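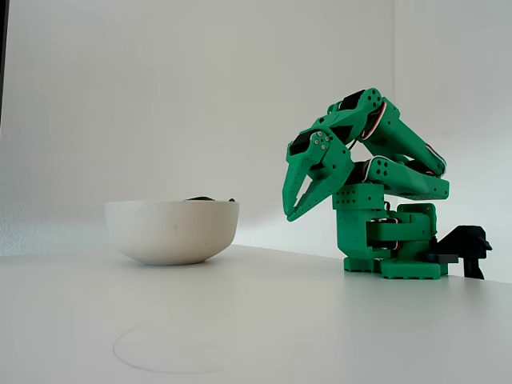

White ceramic bowl on a white tabletop.

Karklow Pottery Studio – Frequently Asked Questions

Do I need any experience to book a class?
No. The beginner wheel and hand-building classes assume you have never touched clay. If you have done a full term somewhere else, book the intermediate class instead.

What does the fee cover?
Tuition, one bag of clay, studio glazes and both firings for up to six pieces. Extra clay is sold at the front counter. Extra pieces are charged by weight once they are bone dry.

What should I wear?
Old clothes and closed-in shoes. Thongs are not allowed in the studio. Tie back long hair and keep your nails short if you are on the wheel. Bring your own towel and apron.

How long until I can pick up my work?
Allow four weeks after your last class. Pieces dry on the racks, go through a bisque firing, get glazed and then go back in the kiln. December is slower and we don't fire over the Christmas break.

Can I glaze my own pieces?
Yes. Glazing is covered in week five. Wax the foot of every bowl and leave a clear band above it so the glaze has room to run. Pieces with glaze on the base won't be fired.

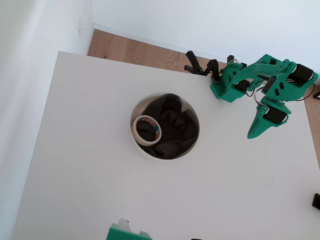
Can I bring my own tape, tools and glazes?
Tools and masking tape are fine. Put your name on them, as most things left on the benches end up in the shared tub. Glazes need to be checked by Fredy Bedoya before they go anywhere near our kilns. We don't take commercial glazes without a label.

Is the pottery safe to eat from?
All of our studio liner glazes are suitable for food. The textured ones on the bottom shelf are for decoration only. Hand wash anything you made in your first term – thin rims chip easily in a dishwasher.

What if my piece cracks or blows up?
It happens, mostly from trapped air or uneven drying. We don't refund for kiln losses, but you can put a replacement through at no charge the following term. If your piece damages a shelf we will talk to you about it.

Do you fire work made at home?
Yes, if you tell us the clay body. A half shelf of bisque is the smallest load we accept. Drop-off is at the side door before 10 am. Please wrap each piece separately.

Can I miss a class and make it up?
You can make up one class per term, in any session with a free wheel. Email Jairo Ñahui at least a day ahead.

Is there parking?
There is free two-hour parking on the street and a council car park behind the bakery. The loading bay is for kiln deliveries only.

12 shares | 3 comments

Contact us | © Karklow Pottery Studio | Back to top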